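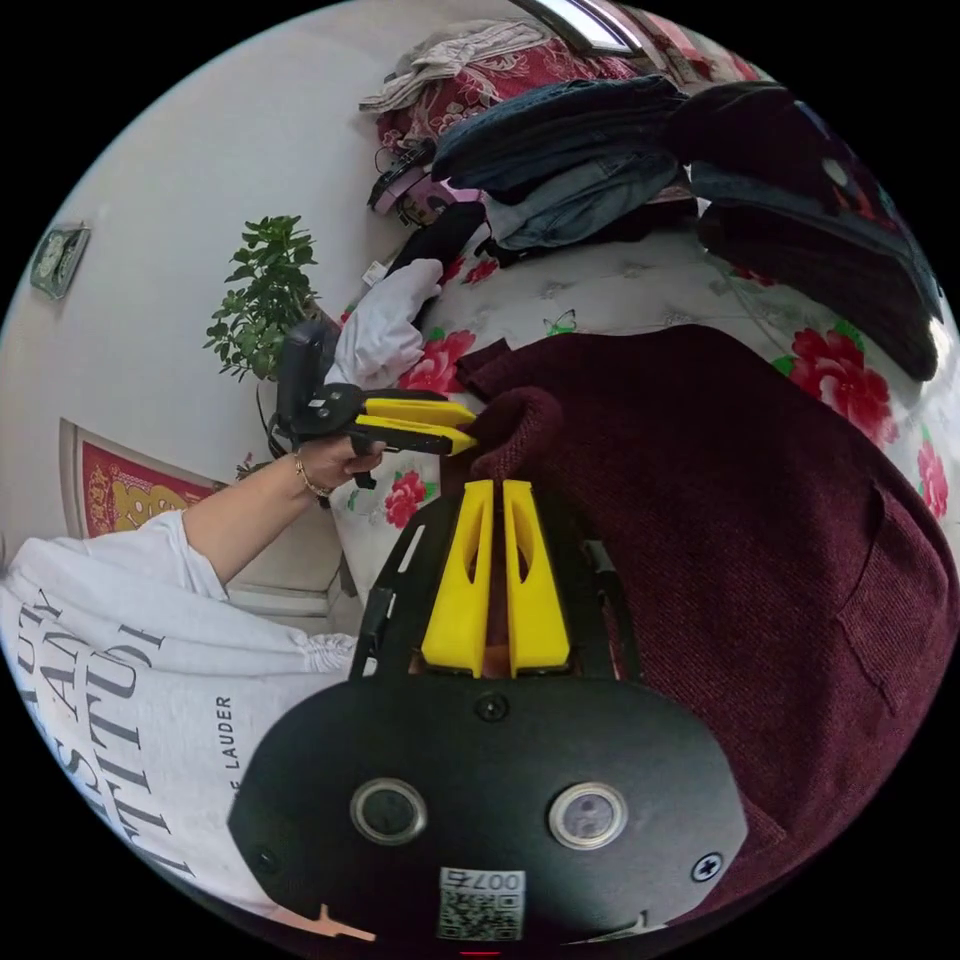
Old harbor bonds, new claim: a lawyer on the Karkden case

241 shares | 2 comments
Print | E-mail

The appeal over the Karkden harbor bonds will be heard in March, and the lawyer running it for the bondholders expects most of the hearing to be spent on a single clause. The bonds were issued in 1891 by the port authority at Karkden, then a self-governing territory, and were secured on harbor dues. The territory was later absorbed by its neighbor, Sestness, which took over the port and stopped paying interest. The holders want the dues that Sestness has kept on deposit abroad, at Trodton Bank.

"The lower court decided one thing only," said the lawyer, a partner at the firm Raju, who spoke on condition that his name not be used while the case is pending. "It decided that the deposit is state property and therefore immune from seizure. It did not decide whether the debt is owed. People keep reading the ruling as if it had."

The distinction matters for the appeal. Immunity protects property that a state uses for public purposes. It generally does not protect property used in trade. The holders argue that harbor dues are collected from commercial shipping, kept in a separate account and used to pay a dredging contractor. Sestness argues that running a port is a public function and that the account cannot be split according to who happens to be paid out of it.

"The account statements run to 145 pages, and we have been through every one," he said. "Money comes in from ship owners. Money goes out to the dredging company and to the insurer. There is one transfer to the finance ministry, and the other side will say that one transfer is enough."

He does not think it is. In his view the test looks at the main use of the funds on the day the claim was filed, and an isolated transfer made well before that date should carry little weight. He conceded that the case law is thin. "The cases we rely on concern embassy accounts. An embassy account is a mixed account by nature. Whether the reasoning carries over to a port is open."
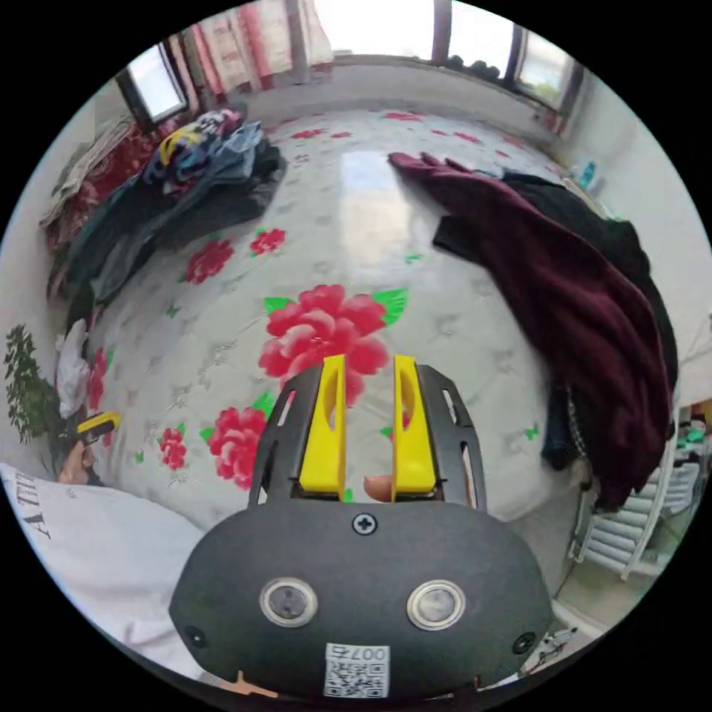 The clause itself is short. It says the bonds are payable "by the authority and its successors in the undertaking." Sestness reads "undertaking" as the company that ran the docks, which was wound up and has no successor. The holders read it as the port.

"In documents of that period the word nearly always means the physical works and the right to charge for using them," the lawyer said. "We have put in other bond issues from the same printer that use it that way. The judge below did not need to reach the point. The appeal court may want to, if it finds for us on immunity."

Asked about time limits, he was more careful. The bonds are bearer paper, and coupons that went unpaid for that long would normally be out of time. The holders say the period starts again whenever the debtor acknowledges the debt in writing, and they point to a notice the Sestness finance ministry placed in its gazette listing "outstanding external obligations of the former territories." Karkden is on the list, with no amount next to it.

"An acknowledgment does not need a figure," he said. "It does need to be addressed to the creditor or the creditor's agent. A gazette is addressed to everyone. I think that is sufficient, but it is the weakest part of the case and I would expect questions on it."

The deposit remains frozen until the appeal is decided. Trodton Bank has taken no side and has asked only for its costs. Interest is being credited to the account at the bank's ordinary rate, and which party is entitled to that interest is the subject of a separate application – it has not been listed yet.

If the holders lose on immunity, he said, they will not pursue the remaining points in the same court. They would have to find other property, and port equipment located inside Sestness is out of reach. If they win, the case goes back to the lower court on the amount. The bonds were denominated in a currency that no longer exists, and the parties have not agreed on a conversion method. "Gold parity is one approach. There are others, and they produce very different numbers. We have not filed on that."

A spokesperson for the Sestness finance ministry declined to comment on pending proceedings.

E-mail this article | Print this article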